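Section 4: Setting Up Your Author Page

Iltico gives every writer an author page whether or not the writer wants one. An untouched page shows your name, a gray circle, and the words "This author is still writing." Most people would like to replace that. Allow 30 minutes, whatever the welcome email says about two.

4.1 Before you start

Have your bio ready in a plain text file. Pasting from a word processor is supposed to work. In version 2 it turns every apostrophe into a question mark, and the fix promised for March may or may not arrive.

4.2 Entering the bio

1. Sign in and open Profile, then Author Page.
2. Click Edit Bio. If the button is grayed out, confirm your email address first.
3. Paste the text. The limit is 1227 characters, spaces included. The counter on the screen leaves out line breaks, so stop a little short of it.
4. Choose Third Person or First Person. As far as we can tell this changes only the heading.
5. Click Save, wait 60 seconds, and reload the page.

Note: The "Suggest a Bio" button fills the box with a paragraph built from your book tags. Raghda Awwad tried it on her middle-grade mysteries and was given a lifelong love of crime. Read every word before you save it.

4.3 Adding a banner picture

Click Banner, then Upload, or pick something from the shared library. The library is sorted by a system that claims to match pictures to genre. We have not seen much evidence of this.

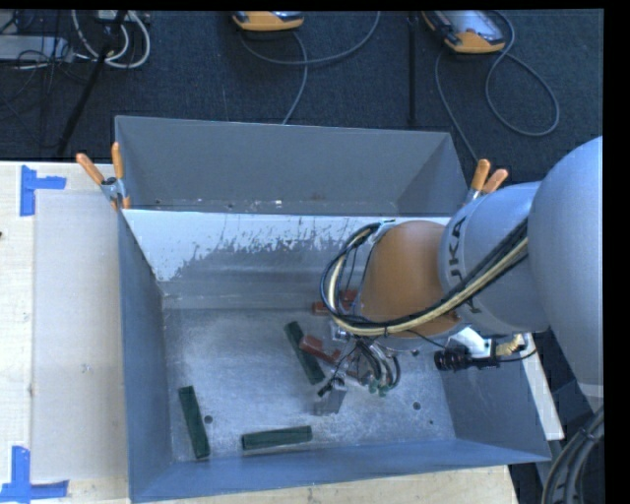

Green blocks in a gray metal bin, with robot arm.

6. Drag the picture until the part you want sits inside the dotted line. Phones trim both sides further.
7. Click Set Banner.

Caution: Replacing a banner deletes the old one for good — there is no undo, despite the arrow that looks like one.

4.4 Linking your books

8. Under Titles, type the name of each book exactly as Kadari lists it, subtitle and all.
9. Check the box beside each match. Authors with common names should open every match first. Fares Hijazi was credited with a guide to pond repair until he complained twice.

If a title does not appear, use Report Missing Title and keep a copy of what you sent.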